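Scratched up metal planter box, paint it or leave it?
Posted in Garden & Patio

Hayat
So I scored an old metal bin for 14 bucks at the flea market in June and I want to grow herbs in it on my balcony. It's all scratched inside and there's no real finish left on the bottom. Do I need to paint the inside before the dirt goes in? And do I need holes? I've never grown anything except mold in the fridge, so please go easy on me!

77 people found this helpful

Tamix
Just plant in it. Mine's been rusting for years and the mint couldn't care less.

Brurkby
Okay, slightly longer take, as somebody who has drowned a LOT of basil. Scratches are fine – what you want to worry about is water sitting in the bottom. Two holes is the bare minimum, and I'd drill a few more if the bin is big. Put a scrap of window screen over each one so the dirt stays put, then prop the whole thing up on bricks so it can drain.

If the metal bugs you, line the sides with landscape fabric. I skip paint on the inside (it peels, and then you're picking flakes out of your parsley). Outside, paint it any color you like!

Mine has a scuffed metal floor with a small round hole near each front corner, and sides that slope out.
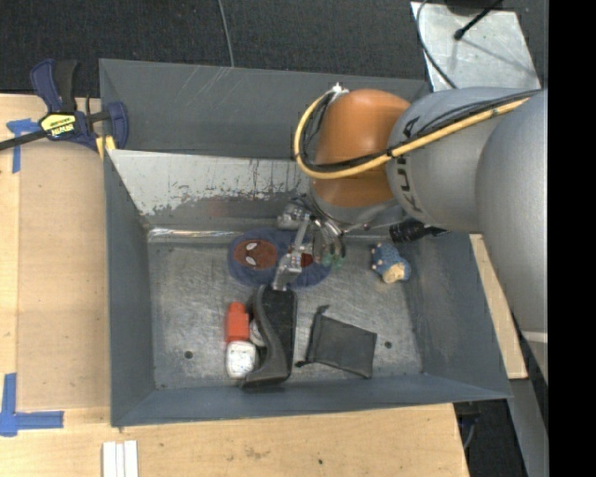
Drarley
Agree on the bricks, not so sure about the fabric. Metal gets super hot in full sun, so I'd tuck thin foam board down the sunny side. Also check what the bin used to hold. If it smells like oil or chemicals, grow flowers in it and keep the herbs in pots.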